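Skillville Community Help
Teaching by demonstration

Two-arm cloth folding: the copy loses the edge every time. Is it my demonstrations?

Posted by Fahad Tarar

I'm recording a folding task on a two-arm table setup, driving both arms by remote control with a pair of handheld leader arms. The task is to take a white cloth, fold it in half, fold it again and put it to one side. I have 29 demonstrations so far, all done by me over a couple of evenings. Each one ends with a decent fold, or at least one I'd put in a drawer.

When I train on them and let the arms run by themselves, the reach looks fine. Both grippers come down in sensible places, and the first pinch often works. Then one side lifts a single layer and the other lifts two, and after that it wanders about pulling at whatever is nearest. It never goes back for the edge it missed.

I've kept the lamp, the table and the camera where they were. The speed is the same too. I did drop 11 recordings where I fumbled the grab and had to try again, as I thought they'd teach it bad habits. Should I just record more of the same, or is there something wrong with how I'm doing it?

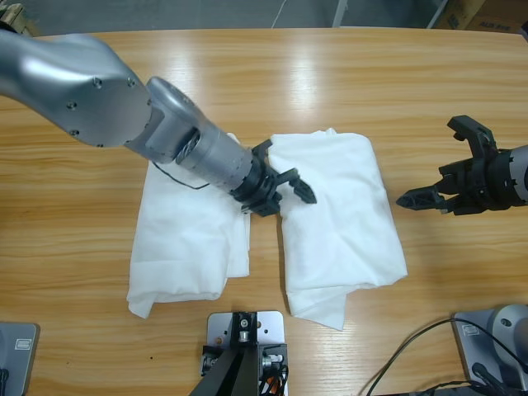

Folding is a hard thing to start with, and most of what goes wrong is decided before either arm closes on anything. I've been running the evening sessions at Hegazy for a while and we went through much the same trouble with napkins. Look at where the cloths begin. With two white ones lying almost against each other, the gap between them is narrow, and under a gripper it looks a lot like any other crease. If your recordings start like that, the copy has to work out which line is an edge and which is a fold, and you did that part with your own eyes and never showed it. Start with one cloth. Put the second one well out of reach or off the table, and add it back when the single fold works.

Then put your 11 fumbled recordings back in, or most of them. Those are the only places where your arms miss an edge and go back for it. If every recording has a clean grab, the copy has never been in the position it keeps getting itself into. Leave out the ones where you gave up or knocked the cloth on the floor. Keep the ones where you missed, opened, backed off a little and tried again.

A few things about the driving itself:

Pause before you close. Half a second is enough. People who are good at remote control tend to come in and pinch in one movement, and it's very hard to learn from.

Pick an order for the hands and stick to it. We do left first, then right, then lift together. If you sometimes lead with the right because it happened to be nearer, you are showing two tasks under one name.

Vary the cloth and keep the method. Turn it a bit, crumple it a bit more, move it towards you. Your hands should still do the same steps.

Finish properly. Open both grippers, move them clear and hold still for a moment before you stop recording. We had a run of 21 that all ended with the grippers still closed, and the arms would not let go of the napkin.

I wouldn't record more until you've watched your own recordings back at double speed. You'll spot the ones where you changed your mind halfway.

Naima El Ouafi

Buy a better gripper. I had the Vondley ones and cloth slid straight out, swapped them and no more problems.

Hermenegildo Tlapale

I don't agree that it's the grippers, as Fahad says the first pinch often works. Two layers on one side and one on the other sounds like height to me. Check how low each arm goes when you drive it. On mine the right leader arm had a worn joint and I was making up for it by hand without noticing, so the recorded heights were all over the place on that side.

An easy test is to play back one of your own recordings with the cloth laid out as close as you can get it to the original. No training, just playback. If it grabs the wrong number of layers then too, look at the arms first and leave the demonstrations alone until that's sorted.

I'd also use a coloured cloth while you are learning, or one with a stitched border. White on white is awkward for the person driving as well, especially late in the evening with a lamp shining off the table. I did 23 with a blue tea towel and it was a much easier evening — then I went back to white.

Loubna Kamel

Thanks both. Playback took two layers on the right when I'd taken one, so Loubna may be on to something. I'll check the leader arm first, then start again with a single cloth and the pause before closing. I still have the fumbled ones saved, so those are going back in.

Fahad Tarar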